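Visit report: Nodero simulation lab, tabletop manipulation group
2020-01-27

The visit was arranged to look at one result: whether a grasp-and-place policy trained entirely on rendered tabletop scenes can be ranked against its rivals without running each candidate on hardware. Nodero had circulated a short note on this in advance. The note left out most of the procedure, and the procedure was what we went to see.

The group works in two rooms. The first holds the workstations and a wall display. The second holds the physical cell, which was in use for calibration during the morning and which we saw only after lunch. Nearly all of the work we were shown runs in the simulator, called Werkus internally. It combines a rigid-body physics engine with a renderer and a scene generator. The scene generator is the part the group wrote from scratch.

An evaluation in Werkus is a fixed batch of 128 scenes. Every scene has the same arm, the same perforated table and the same room. The objects come from a common library of household items and containers: plates, mugs, crates, food items, a puzzle cube, plain blocks. Positions are sampled and then settled under gravity before the policy is given control. A scene in which any object is still moving at the end of settling is discarded and resampled. The seeds are stored with the results, so a batch can be rebuilt exactly.

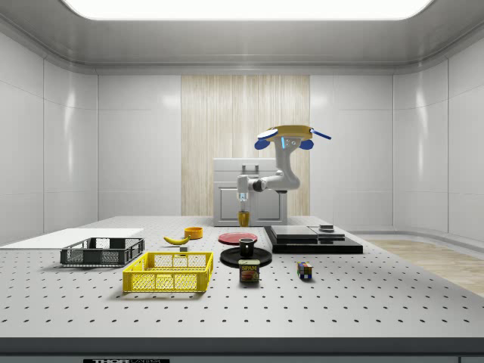

Each episode is limited to 600 control steps. The policy receives camera images and joint positions and nothing else. Object poses are known to the simulator but are used only for scoring. An episode counts as a success when the target object is inside the goal region, the gripper is open, and the object has stayed at rest for a set interval. Knocking over an object that is not part of the task is logged separately and does not change the score. We asked why, and were told that folding both into one number had hidden a difference between two policies that the group cared about.

The comparison itself is simple. Candidate policies are ranked by success rate in simulation, then a subset is run on the physical cell and ranked again. The group reports agreement between the two orderings, not the absolute rates, which differ by a wide margin on some tasks. Of the 17 policies ranked in simulation, only those near the top and bottom of the list had been taken to hardware by the time of our visit. Agreement at the extremes is easier to obtain than agreement in the middle, and the staff said so before we raised it.

Most of the discussion concerned contact. Thin, flat objects are the weak point. A plate lying on the table offers the fingers very little to close on, and small errors in the friction model decide whether the edge lifts or slides. Upright cups and mugs behave better, provided the approach is vertical and the fingers clear the rim. Liquids are not simulated; a filled cup is treated as a solid with a fixed center of mass. For transport tasks at low speed this is probably acceptable. For pouring it would not be, and no pouring task is in the batch.

The second topic was lighting. An earlier version of the renderer, Ross, randomized light direction and wall color in every episode. Werkus keeps the room constant within a batch and varies it between batches. Training still uses the randomized setting. The change was made for evaluation only, after it was found that variance from lighting was swamping the variance between policies. We were shown the plots for two tasks. The effect was clear in one and slight in the other.

Compute cost is modest. A full batch takes roughly 2 hours on one workstation, most of it spent on rendering. Physics alone would be much faster, and the group has a mode without images for checking scenes before they are committed to a batch.

After lunch we saw the physical cell. The calibration board had been removed and a short placing task was run several times for us. The object was placed correctly in most attempts. In one it was released too high and tipped over, which the operator logged as a failure without comment. Resetting the table by hand took longer than the attempts themselves, and this is the practical argument for ranking in simulation first.

Points we intend to follow up:

Whether the middle of the ranking holds once the remaining policies have been run on hardware. Nodero expects to do this jointly with Rerkuvov, who have a second cell.

Whether the stored seeds and scene files can be shared. We were told yes in principle, with the object library subject to separate terms.

How the at-rest interval was chosen. The value is in the configuration file, but the reason for it was not known to anyone we spoke to.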